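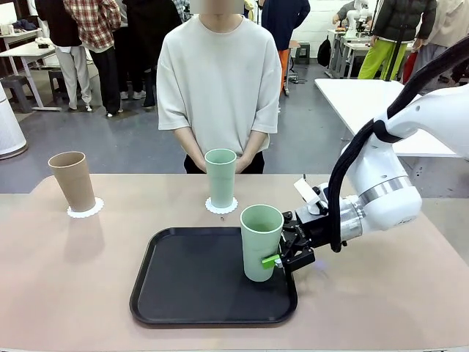
Leokadia had run the café at Keltemberg station for two winters when the letter came. The line was closing in June. She read it twice and put it under the till.

Ekow came in off the early train, as always, and asked for tea.

"They've written to you as well, then," he said.

"They have."

He drank it standing up — he never sat — and looked at the clock.

"Same time tomorrow?"

"Until June," she said, and went to fill the kettle.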